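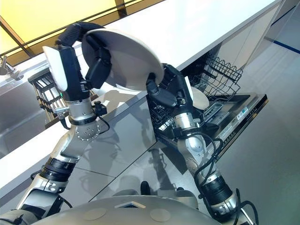 Plate handoff drops out of dual-arm mode halfway to the rack
Ticket opened by: Malte Sperling
Assigned to: Eckhard Lindemann
Component: Plerkden (two-arm coordination)
Status: Resolved, one follow-up open

Malte, February 20, 2022
Hi Eckhard, sorry for the weekend ticket, but I'm stuck and I'd like to write this down while I still remember it. The dishwasher task runs fine up to the point where both hands have the big round plate. Then, somewhere on the way to the lower rack, Plerkden decides the arms aren't holding the same object anymore and falls back to single-arm control. The left arm freezes, the right arm keeps going for a moment, and then the force limit trips and everything stops. No broken plates so far (knock on wood!).

What I see in the log each time:

WARN grasp_sync: relative pose error over limit
WARN grasp_sync: closed chain released
ERROR right_wrist: force limit, holding position

It does this with the big plate only. Small plates go in with one hand, so they never touch this code at all. I already restarted the planner, re-ran the hand-eye calibration, and went back to the August build. Same thing on all of them, which makes me think it's been in there forever and we just never carried anything this wide before.

Eckhard
Thanks for the log lines, that helps a lot. Two things to try before I start digging. First, turn off the perception updates once both hands have closed (set track_after_grasp to false). Second, send me the joint currents for a bad run. Is the plate pose coming from Andari or from the old tracker?

Malte
It's from Andari. I switched over when we moved to the new kitchen config and never looked back.

OK so with track_after_grasp off, it gets all the way down! I did 18 runs and 2 of them failed, and those two look different - more on that in a second. With tracking back on, it fails on the very next run. So I'm pretty sure the pose estimate is what's upsetting it. I plotted the plate pose against where the hands say it should be, and the estimate jumps sideways right when the plate tilts over the open door. My guess is the reflection. The cabinet front is shiny stainless steel and you can see the arms in it, all blurry, so I wouldn't be shocked if the tracker is grabbing onto some of that. I haven't proved it, though.

Eckhard
Believable. The sync check shouldn't be trusting vision over the arm kinematics at that point anyway. If both hands are closed and the contact forces look sane, the arms know better than the camera. I'll change the weighting in the check and leave tracking on, because the rack placement still needs it at the end.

Now the two odd failures, please.

Malte
Right, those. No sync warning in either one. The planner just gives up with "no valid path" after 2,000 samples. Both times the right elbow was way out to the side, and I think the cable padding I added to the collision model is too fat. I drew one big cylinder around the loops because I was lazy. Poor planner never had a chance.

Eckhard
Ha. Split it into 4 shorter capsules that follow the arm and try again. Patched build is on the Usley server, branch grasp-sync-weights. Pull that first so we only test once.

Malte
Pulled it, swapped the cylinder for the capsules, left tracking on. It's been going all afternoon with no sync warnings and no planner failures. The pose estimate still jumps, I can see it in the plot, but the arms don't care now. I'm so happy about this, thank you!

Eckhard
Good. I'm closing the sync part. I've moved the jumping pose to a separate item under Andari. Could you attach the raw depth from one of the jumps there? The log has only the filtered one.

Malte
Will do, uploading tonight. The file is huge, so give it a while.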